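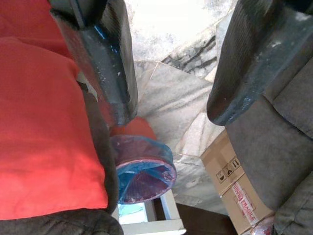 A round item in a blue bag above a white frame, next to the red-orange fabric.

Open day at Clundema, Ninddale
Posted in July by the Gavham visits page

We got to Clundema just after ten on the Saturday. Entry was free and parking was 562 steps from the door by my phone. The building covers 4,000 square feet and most of it was open.

The front half is set out as living rooms, with sofas and chairs you are allowed to sit on. I liked the grey padded seating best - firm, with proper seams, and the bright red-orange fabric stood out well against it. The blue plastic is thin enough to show pink and purple through it, and it gathers into creases at the middle.

Upstairs was the cutting room. A talk there lasted 30 minutes and dealt mostly with fillings and how covers are stitched. Questions ran over and we missed the start of the Zwane stand, where they were selling offcuts by weight.

Tea was in the yard. The queue was long by noon - go early if you want cake. The bus back to Gavham leaves from the bottom of the hill.

Contact us | © Gavham Visits | Back to top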